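Werkstattbuch Tontechnik, 3. Mai 2025
Konzert Plultanow, kleiner Saal 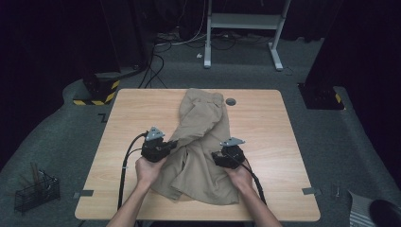
Khakihose auf dem Tisch, Greifer links und rechts.

Flügel gestimmt, steht gut. Monitor 2 brummt wieder - Kabel getauscht, Brummen bleibt. Vermutlich DI-Box, morgen mit der aus Flarnholm gegenprüfen.
Trio will Kontrabass nur übers Mikro, kein Pickup. Bei 800 Hz dröhnt der Raum, am Pult leicht abgesenkt, reicht erstmal. Becken zu laut in Reihe eins, Overheads tiefer hängen oder ganz weglasen?
Daiane Assunção spielt die zweite Hälfte solo, braucht Hall kürzer als im Februar. Preset 43 nehmen, nicht überschreiben!!
Offen: Setliste, Pultlampe, Licht mit Gautier klären. Mitschnitt läuft auf den Unus-Rekorder, Karte vorher leeren.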